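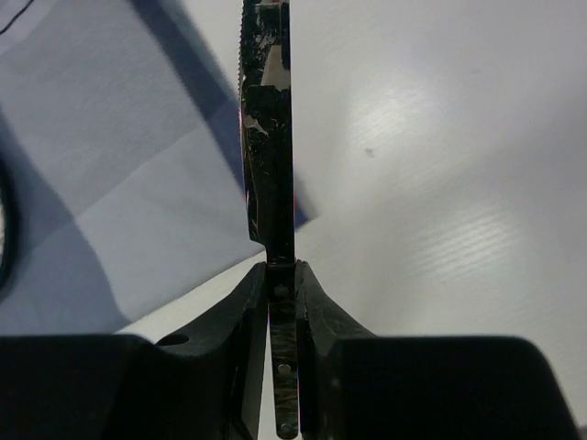
## Plinine Chamber Music Festival: Frequently Asked Questions

The following information applies to all events in the August programme. Questions that are not covered may be sent to the festival office in writing or raised in person at the box office.

### Tickets and booking

**When do tickets go on sale?**

Members of the Friends' scheme may book two weeks before general sale opens. The date of general sale is printed on the back of the season brochure and displayed at the Kutitz Hall box office.

**How many tickets may I buy?**

Each customer may buy up to four tickets for any one concert. Schools and registered music societies wishing to bring larger groups should apply to the festival office, stating the concert and the number of places required.

**Are there reduced prices?**

Reduced prices are available to full-time students, to those receiving disability benefits and to anyone aged under 16. Proof of entitlement may be requested at the door. Reductions cannot be applied after a ticket has been issued.

**Can I return or exchange a ticket?**

Tickets may be exchanged for another concert in the same season up to noon on the day before the performance. Refunds are given only if a concert is cancelled. A change of artist or programme does not entitle the holder to a refund.

### The concerts

**Where do the concerts take place?**

Evening concerts are held in Kutitz Hall. The afternoon recitals take place in the Mogensen Room, a smaller space on the first floor of the same building, which seats 200. The late concerts are given at Pikska Chapel, ten minutes' walk from the hall along the river path.

**Is seating reserved?**

Seats are numbered in Kutitz Hall and in the Mogensen Room. Seating at Pikska Chapel is unreserved, and the doors open half an hour before the music begins.

**What happens if I arrive late?**

Latecomers will be admitted at a suitable break in the programme. In the case of a song cycle or a work played without pause, this may be the interval. The late concerts have no interval, and admission after the start cannot be guaranteed.

**May I make a recording?**

Sound and video recording are forbidden at all performances. Photographs may be taken during applause, without flash. Several concerts are recorded by the festival for its own archive – notices are placed at the entrance on those evenings.

**Are children welcome?**

Children aged seven and over are welcome at all concerts. Younger children may attend the family concert and the open rehearsals. Every child must have a ticket.

### Open rehearsals and masterclasses

**Who leads the masterclasses?**

The string classes are led by the violinist Zoriana Sirko and the piano classes by Khrystyna-Mariia Palamarchuk. Both artists also appear in the opening concert.

**How do I apply to take part?**

Applicants should send a recording of two contrasting works, one of them written before 1850, together with a letter from a teacher. Places are awarded by audition panel, and the panel does not comment on individual applications. An official accompanist is provided for string players.

**May members of the public attend?**

Yes. Masterclasses are open to listeners on payment of a day fee. Open rehearsals are free to ticket holders for the concert concerned.

### Access

**Is there step-free access?**

Kutitz Hall and the Mogensen Room have step-free access by lift from the main foyer. Pikska Chapel has two steps at the west door; a ramp can be put in place if the office is told in advance.

**Is there a hearing loop?**

A loop is fitted in Kutitz Hall only. Large-print programmes are available at every concert and may be requested from the stewards.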